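# About Bruvus

Bruvus is a small language school in Bulbridge. We teach English to adults who already live here and who need the language for their work, their children's school, the doctor, the bank and the neighbours. We are not a large school and we do not wish to become one. In one group there are never more than 7 students, and most of the teaching is done around one table.

I started the school after I had been a student of English myself for a long time. I came to this country with good grammar and almost no ability to speak on the telephone. I could explain the third conditional, but when the man from the gas company called me, I understood only "Tuesday week" and I did not know which day it was. Many of our students arrive with the same problem. They have certificates, sometimes very good ones, and they are still afraid to ask for something in a shop.

## How the name was chosen

People ask often what Bruvus means. It has no meaning in any language that we know. My first idea was to call it the Bulbridge School of Practical English, but this did not fit on the door. Bruvus is short, it can be said by a Spanish speaker, a Polish speaker and a Korean speaker with not so much trouble, and the web address was free. Some of our students say it with a "w" and we do not correct them.

## What we teach

There are four levels. We give them names and not numbers, because an adult who is put in "Level 1" feels like a child on the first day.

- **Doorstep** – for people who can read a little English but do not yet speak it
- **High Street** – for daily matters, shopping, appointments, simple forms
- **Workplace** – for meetings, emails, the telephone and small talk in the kitchen
- **Evening Paper** – for people who speak well already and want to read, argue and write with more care

Each course is one term long. The Doorstep and High Street groups meet in the morning and again in the early evening, so that people on shifts can change from one to the other. Please tell the teacher before, if it is possible. Workplace and Evening Paper meet only in the evening, at half past six.

We use very few textbooks. For the lower levels the teacher brings real papers: a letter from the council, a bus timetable, a leaflet from the chemist, the small writing on a tenancy agreement. Students are welcome to bring their own letters too. We will not fill in the form for you, but we will read it together until you can fill it in alone. For the Evening Paper group we choose one article for every lesson and each person must come with an opinion about it, even a bad opinion.

## Our building

For the first three years the school was in one room over a bakery, and everybody who studied there remembers the smell at eleven o'clock. After that we moved to Cartwright House, behind the library, and we have been there since then. It has a side entrance with a ramp. The main door has steps, so if you come with a pushchair or a wheelchair please use the side one. The bell there is rather quiet and you may need to press it for a long moment.

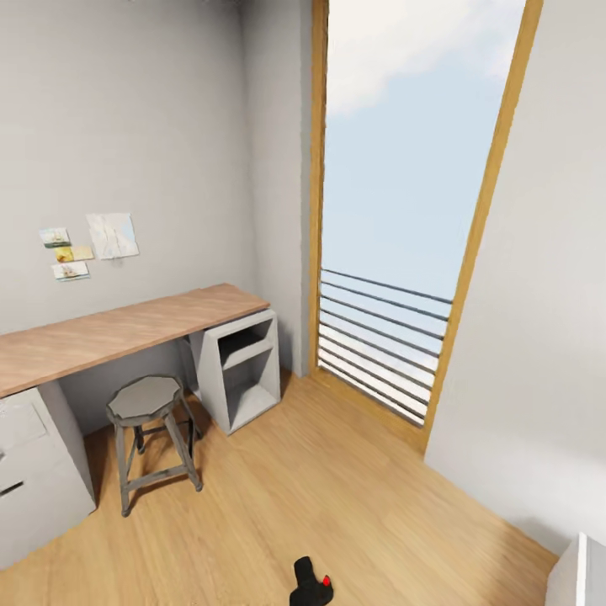 The bus stops at the library and from there it is a short walk past the bicycle racks. There is parking in the street, but only for two hours in the daytime, and the wardens in Bulbridge are very good at their job. We recommend the car park by the swimming pool. After six in the evening you can leave a car in the street without paying.

Tea and coffee are free to students. We ask only that you wash your cup. In the lower groups the tea break is a part of the lesson and you are asked to speak English in it. In the first week this makes the break very silent, and by the middle of the term it is difficult to make people come back to the table.

## How we work with beginners

Many adults did not enjoy school when they were young. Some left it early and some were told that they have no talent for languages. We try to remember this in the way we teach. No student is asked to stand up and read in front of the others. Mistakes are written down by the teacher during the conversation and we look at them afterwards, without saying who made which one. There is homework, but it is short, and if you had a night shift and did not do it, you come anyway.

We also do not forbid the first language. If two students from the same country need to explain a word to each other quickly, this is often better than ten minutes of my drawing on the board. I draw badly – one group believed for a whole lesson that "hedge" is a kind of sheep.

## The Ostus afternoons

Once a month we hold an open conversation afternoon, and it is called Ostus. You do not need to be a student of the school to come. Some of the guests are retired people from the town who like to talk, and they are perhaps the best teachers that we have, for they do not slow down for anybody. There is a subject on a card on each table: weather, weddings, the worst job you ever had, how to cook rice. When the talk goes away from the card we let it go.

Ostus began with a single table and for some months it stayed like this. Now we often have 20 people, so please send us a message in advance in order that we can prepare enough chairs. Children may come along if they are happy to sit with a book or to join in. There is no charge.

## Fees and places

The price of each course is given on the page Courses and Prices. It includes all copies and materials. You can pay for the whole term or in 3 parts, and the total is the same. If you lose your job in the middle of a term, speak to us before you decide to stop. We have found a way for most people in this situation and we will try to find one for you.

New groups begin in September, in January and after Easter. Before your first course we invite you for a short talk, so that we can suggest the right level. It is not an examination and there is nothing to prepare. If after two lessons you feel that the group is too easy or too hard, you can change, as long as there is a free place in the other one.

We do not prepare students for the official examinations any more. We did it for some time, and our students passed, but the lessons became all about the paper and the people stopped talking to each other. If you need a certificate for a visa or for a university, we can tell you which colleges in the area offer it, and several of our students go to both.

## Contact

You can write to us through the contact form, in simple English or in your own language if it is easier, and we will do our best with it. We answer emails in the afternoon, when the morning classes are finished. On the telephone we speak slowly, and you may ask us to repeat as many times as you like. The office is closed in August.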